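What can I expect at the robot open day at Clidside?

Godelieve Jacobs
My son and I are booked for the Honar open day at Clidside on Saturday. The flyer says "simulated room demonstration" and little else. Is there a real robot, or do you watch a screen? He is nine and I don't want to drive in from Brollcombe for a slide show.

Wysocka
I went in September. It's a screen for the main demo, and the robot is simulated along with the room. You get a view of the whole room and close views from the grippers.

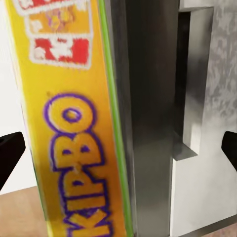 They run it in short rounds, with 3 or 5 minutes of questions in between. Staff were fine with kids asking things.

The close views are hard to follow at first, so sit where you can see the wide one as well.

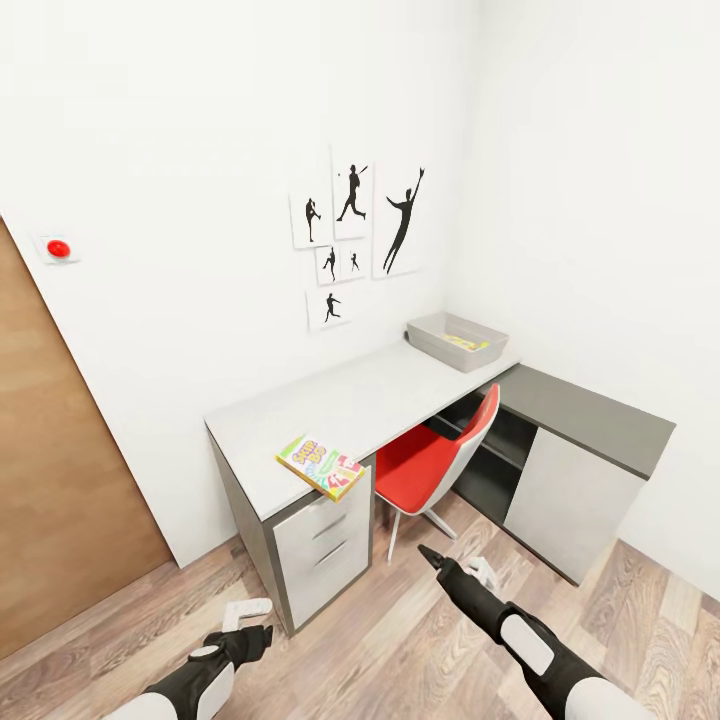
Seats are first come, first served – get there by ten. The talk is mostly about how the arms handle everyday objects in a home office. My daughter picked out the Skip-Bo box on the desk right away and then wanted to know if the robot could play. The presenter took the question seriously and gave her a decent answer about picking up single cards.

Parking is free but the lot only holds 100 cars.

clid847
Went last year, it was OK. Bit long. Sometimes one of the views is nearly all floor and you just wait. Bring a snack, the cafe closes early.
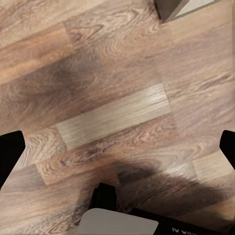

Other threads about Clidside
Is the upstairs hall open on Saturday?
Bus from Brollcombe – where does it stop?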